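How to Set Up Hand-Held Grippers for Recording Demonstrations in a Small Room

Posted 26/04/2024 in Workshop Builds

These notes cover the pair of hand-held grippers we use in the shared workshop to record demonstrations for the Sudari arm. The grippers were printed and assembled in October, and the instructions for the printed parts are on the Trarnum page. This page starts after assembly. It deals with the markers, the jaw pads, the floor, the cables, and the first recordings.

You will need:

One pair of finished grippers, left and right
Printed markers for both grippers, plus a strip of markers for the reference board
A flat, stiff board to hold the strip
Soft jaw pads and double-sided tape
White cloth tape for the floor
A head camera and a computer to record on
A few scraps of fabric
Plain gowns with long sleeves, if your clothes have busy patterns

Check the grippers before anything else

Squeeze each trigger slowly and let it go. The jaws should close evenly and open again without help. If one finger lags, loosen the pivot screw by a quarter turn and try again. Do not oil the pivot. Oil gets onto the pads and after that you will drop everything thinner than a sock.

Put the pads on last. Clean the inside of the finger with alcohol, let it dry, press the pad down and leave it overnight. We tried a glue gun on the first set and the pads slid off as soon as the room got warm. Double-sided tape has held up much better.

The left and right grippers do not have to match. Ours have different jaws, and the software only cares that each one has its own marker and that the marker is entered correctly in the settings file.

Attach the markers

Print the markers on matte paper at full size. Turn off any "fit to page" setting in the print window, then check one marker against a ruler. Ours measure 50 mm across the black part. If yours come out at 48, the position readings will be wrong by the same proportion and you will spend an evening looking for the fault somewhere else.

Stick each marker to the front face of the gripper, where the head camera can see it with your arms held out in a normal working position. Leave a white border all the way around. Press out any bubbles from the center. A marker with a raised corner will still be found by the camera but the angle will jump from one reading to the next.

The strip goes on the board in the same way. Keep it straight and do not bend it around an edge. Stand the board where it can be seen from most of the working area and brace it so it can't slide.

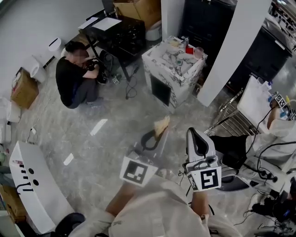

Reading time: 6 minutes

Lay out the floor

You do not need an empty room. Furniture around the sides is fine, and a cabinet in the middle makes a useful work surface at a second height. What matters is that nothing moves between the start and the end of a session. We put down strips of white tape on the floor so that there are fixed spots to come back to between recordings. Cloth tape comes off a hard floor cleanly if you pull it up the same week.

Run the power and camera cables along one side of the room wherever the layout allows. A cable that has to cross open floor should be taped down at both ends and in the middle. Loose loops near the equipment are easy to catch with a foot when your eyes are on your hands.

Put small items where you want them before you start the camera. Cups and bottles should be set back from the edge of the surface. If there will be more than one person in the room, agree on who is recording and where the others will be. Other people can work in view of the camera, but they should stay out from between your head and the reference board.

Set the head camera

Tighten the strap so that the camera does not shift when you nod. Hold both grippers out in front of you at about waist height, elbows slightly bent, and look at the preview. Both markers should be in view with some room to spare at the bottom. If you see only the tips of the jaws, tilt the camera down.

Lock the exposure. On automatic, the picture darkens each time a white sleeve comes close to the lens, and the black squares on the markers lose their edges. The gowns are worth it all the same. Plain white sleeves gave us fewer false marker readings than checked shirts did.

Start the Hayat recorder and wait for both marker numbers to show in the corner of the preview. If only one shows, turn that wrist a little toward your face. If it still doesn't show, check the settings file. The usual mistake is the same number entered for both hands.

Record a first test with fabric

Fabric is a good first test because it shows whether the pads are gripping. Use a scrap no bigger than your palm.

1. Stand on a tape mark and look at the reference board for 2 seconds.
2. Look down at the scrap and bring one gripper to it slowly.
3. Close the jaws on an edge or a fold. Don't push the tips into the surface underneath.
4. Lift, hold still for 3 seconds, and lower it again.
5. Open the jaws fully before you pull away.
6. Look back at the reference board and stop the recording.

Repeat with the other hand. Then pass the scrap from one gripper to the other, which takes some practice. Hold the receiving gripper still and move only the one that has the fabric.

Keep your movements slower than feels natural. The arm can't follow a quick flick of the wrist, and the recording will be thrown out in the next step anyway.

Check the recordings

Copy the files over and run the Sera checker on the folder. It lists every recording with the share of time each marker was in view. We keep anything over 90 percent for both hands. In our first full set, 183 recordings passed. Most of the failures came from the right wrist turning outward at the moment of the grip, so the marker faced the wall.

Watch a few of the passed recordings as well. The checker can't tell whether you picked the thing up.

Problems we ran into

Marker position shakes when the hand is still: the print is glossy or the marker is lifting. Replace it.

Jaws close but fabric slips out: clean the pads with alcohol. If that doesn't help, replace both pads on that gripper together.

Board lost partway through: it is too low, or a person is standing in front of it. Raise it or move it to the other side.

Recorder stops without a message: the disk is full. A long session can take up to 50 GB, so clear space first.

Next page: loading the recordings onto the Sudari arm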